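Diciembre de 2021

He decidido ordenar las telas antes de que termine el año. Lo digo cada diciembre y cada diciembre cierro el armario otra vez, pero ahora ya no cierra bien y no tengo más excusa.

Para quien no me conoce: soy Telma Leiva, vivo en español desde hace 15 años y todavía confundo algunas palabras de costura. Durante mucho tiempo dije "doblez" cuando quería decir "dobladillo", y la señora de la mercería me entendía igual. Si encuentran un error en este texto, pueden escribirme, lo corrijo con gusto.

Mi problema principal son las telas que guardé sin decidir para qué. Las compro porque el color me gusta. En junio traje un retal de Conamon, de 70 centímetros, y todavía no sé si será un cojín o una bolsa para el pan. Con los colores claros me pasa más que con los oscuros. El amarillo pálido, el rosa salmón, el blanco: los pongo juntos sobre la mesa, los miro un rato y después los guardo de nuevo.

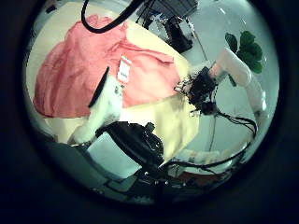 Esta vez me puse una regla. Primero saco todo y lo extiendo, una tela encima de otra, sin doblar. Cuando están dobladas me parecen todas útiles. Extendidas veo las arrugas, las manchas pequeñas, los bordes que se deshacen. También leo las etiquetas, si las tienen, porque una vez lavé con agua muy caliente una tela que no lo permitía y quedó del tamaño de una servilleta.

Después doblo. Antes hacía rollos, como me enseñó mi tía, pero en mi armario los rollos se caen hacia delante cuando abro la puerta. Ahora doblo en rectángulos del ancho de una carpeta y los pongo de pie en una caja, con el lomo hacia arriba. Las telas más finas resbalan un poco, y para estas uso una cinta de algodón, sin apretar.

Las piezas que ya no quiero van a una bolsa aparte. Mi vecina hace muñecas y acepta casi todo, menos el poliéster. Lo demás lo corto para trapos de limpieza.

Todavía me falta la caja de los hilos y una cortina que empecé en junio y que tiene hecho solamente un lado. La cortina la dejo para enero. Los hilos quiero ordenarlos mañana, si encuentro la caja de botones que siempre está debajo.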